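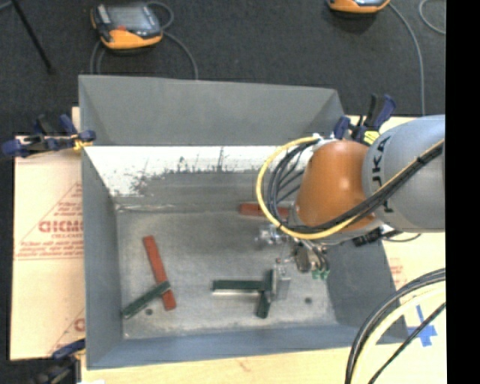

4 min read

November, a little after 10 at night

Day three of the great walking plan. I have now logged 3,042 steps, which sounds respectable until you know it is the total for all three days.

The plan was my sister's idea. She sent me a link to something called the Bradengate Loop and wrote "you'd love this," a phrase she has used in the past about cold soup and her second husband. I said I'd give it a month. I turn 51 in the spring and my doctor has started saying "at your age" in the voice people use for old dogs.

So this afternoon I drove to the trailhead, which took longer than the walk did. The lot was full of people with poles. I don't know when poles happened. My father walked to work his whole working life in hard shoes and never once needed help from a stick, but there they all were, clicking off into the leaves like a herd of very fit insects.

I made it to the first bench. It's a good bench. It has a plaque for somebody named Gökçe that says only "She liked it better in the rain," and I sat there a long time trying to decide if that was a compliment to the rain or a complaint about the rest of it. I'd like a plaque like that. Mine would probably mention parking.

Sugeng Hidayat from the end of our street came by while I was sitting. He was going the other way around the loop, at speed. He told me he does it before dinner and sometimes again after. I said I was just getting started, and he looked at the bench and was kind enough to say the view was nice. You can't see anything from there except the water tower.

Came home by way of Tister's and bought a cherry turnover for the electrolytes. Ate it in the car with the heat on. The radio was doing a segment on how many steps a person needs, and the man said even 2,000 a day makes a difference. He didn't say to what.

Evening: left knee complaining, right knee keeping quiet but I think they talk. Horkus slept on my coat the whole time I was out and has left enough fur on it to build a second, smaller cat. He has never done a loop of anything and the vet says his heart is perfect.

Looked at boots online. There is a pair that costs more than my first car's transmission, and the reviews are all from people who've crossed something – a glacier, a desert, a divorce. Put them in the cart. Took them out. Put in a pair of thick socks and went to make tea.

My sister just texted to ask how the loop was. I wrote back "great bench."

Need to call about the gutters tomorrow, and find the other glove.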